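Home | News | What's On | Letters | Contact

Clistow repair room gets its worktables back in time for November

14 comments | 60 shares

Well, I finally got inside the new repair room on the ground floor of the old Loltar building, and I have to say I came out wanting to go home and tip out every drawer in the house. If you walked past in the summer you'll have seen the windows papered over and not much else. The paper is down now, the lights are on, and from this month anyone in Clistow can book a table for an afternoon and mend, sort or glue whatever they like.

It has been a long wait. The old room behind the bakery closed when the roof let in water, and the furniture went into storage in a shed that was, by all accounts, not much drier. Gyula Balogh ran the old room for years and he told me he'd half expected to find the tables ruined. A few were. The rest have been sanded and oiled by Csaba Szűcs (he does kitchens for a living, and it shows), and they've come up a lovely pale colour.

"I thought we'd save two," Csaba told me, still with dust in his eyebrows. "Then I got the first one cleaned up and got greedy."

The money came to just under 3,000 pounds in the end, with 2,000 of it raised at the spring fair and the rest from a grant that Zsolt Antal chased for so long he can recite the form. He offered to do it for me. I said another time! What it bought was mostly dull and useful: new sockets along the wall, a sink that drains, proper heating, and a floor you can sweep without it fighting back. There was a bit of a row about the floor, I gather, with one side wanting to keep the old boards, but the boards had gone soft by the door and that was that.

Botond Veres has been put in charge of the tools, which hang on the back wall with a painted outline behind each one. I counted myself out of the hammer discussion, but there was one, and it went on through two cups of tea. The sewing corner is under the window and has its own lamp. The bicycle stand hasn't arrived yet. Braretti, the hardware shop on the bridge, is lending one until it does, and has also promised a tin of odd screws for anyone who needs just the one and doesn't want to buy a bag.

My own favourite bit is the plain worktops, and I know how that sounds. At the old place every table had a pot of brushes, a pile of leaflets, somebody's radio and a saucer of washers on it before you'd even sat down, and I lost more than one small spring that way.
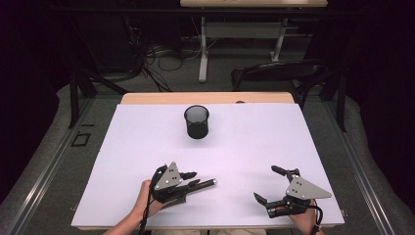

I'm a great believer in a clear surface for fiddly jobs, and I'd tell anyone setting up at home to do the same. You can lay a big flat white board over a wooden table, right out almost to the edges, and keep just one thing standing on it, like the black mesh cup here, up towards the far side where your elbows won't catch it. Anything small and dark shows up a treat against a pale board, and you've got room for both hands and whatever you're holding in them. Mine at home is an old shelf, painted, and it cost me nothing but an evening.

Back to the room. Bookings are taken on the sheet by the door or by ringing Zsolt Deák, who would like me to mention that he is not the other Zsolt and cannot help with grants. An afternoon is free if you live in the town, though there's a jar. Bring your own glue if you're fussy about it. Children are welcome with a grown-up, and the kettle is for everybody, but please do bring milk as the fridge won't be plugged in until the electrician has been back.

There's a first evening session planned too, led by Mrs Kļaviņa from the upholstery class, on re-covering dining chair seats. She'll take the first lot who put their names down and run it again if there's a crowd. Bring the seat, leave the chair at home. She has fabric but it's mostly brown.

Doors open at two in the afternoon and they'll shut at six, a bit later once the outside light over the step is fixed. I've put my name down already with a lamp that's been in pieces since my birthday.

Share this story | Print | 14 comments

Previous: Bridge car park lines repainted | Next: Lost tabby, Mill Lane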